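報道関係各位
株式会社Cera 広報

作業台用ロングマット「Breselmont」、4月より受注開始

取り急ぎのご案内です。Ceraは、実験室や工房の作業台に敷く長尺マット「Breselmont(ブレセルモント)」の受注を4月に始めます。大理石調の柄、緑系。長い台の上に一本でまっすぐ敷けるサイズです。柄ものの作業マットは当社では初めて。

きっかけは透明な小物でした。チップ用のトレー、薄いシート、フタの類。白い天板やアルミの台に直接置くと輪郭が見えにくく、片付けのときに取り残しが出るという声を以前からいただいておりました。無地の濃色も試しましたが、部屋が暗くなると不評。淡い筋の入った緑に落ち着いた次第です。紫など色のはっきりした物は、上に置くとすぐ目に入ります。 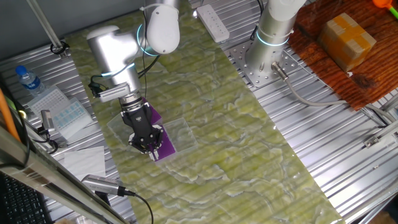 製品の概要

品名:Breselmont 作業台用ロングマット
柄:大理石調(グリーン)
仕上げ:つやあり
種類:標準、ロングの2種。ロングは受注生産
最小注文数:なし。一本から
販売:当社およびZikstead取扱店

価格は別紙。サンプル片あり、送料当社負担。

試用について

発売に先立ち、Mazandaraniの共同作業室で試用いただきました。期間は32日間。チップラックの整理、トレーの仕分けなど、普段の片付け作業にそのまま使っていただいています。置き場所の決まりは特に設けず。アンケートの回答は約80件で、うち32件が「透明な容器を探す時間が減った」とのことでした。「柄がうるさい」というご意見も少なからずあり、これは次の柄の検討に回します。

作業室をまとめるMehrangiz Shirazi氏のコメント:「最初は派手だと思いました。一週間で慣れました。ラックを真ん中に立てて、両側に透明のトレー。この並べ方が今の定番です。台の溝に小物が落ちないのも助かります」

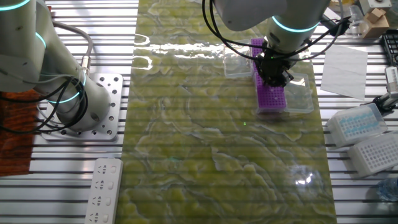
つやあり仕上げについては社内でも意見が割れました。照明が映り込むためです。つや消しの試作もしましたが、柄の筋がぼやけてしまい今回は見送り。担当のKvido Šťastnýは「拭きやすさを優先しました。つや消しをあきらめたわけではないです」と話しています。時期は未定、決まり次第お知らせしますします。

お手入れは中性洗剤と柔らかい布で。溶剤の種類によっては表面が曇る場合がありますので、事前に端の方でお試しください。巻きぐせは裏返して一晩置けばだいたい取れます。

資料・サンプルのご請求、取材のお申し込みは広報 Noemí Robles まで。午後5時以降のご連絡は翌営業日の対応となります。ロングの納期は現在調整中につき、個別にお問い合わせくさだい。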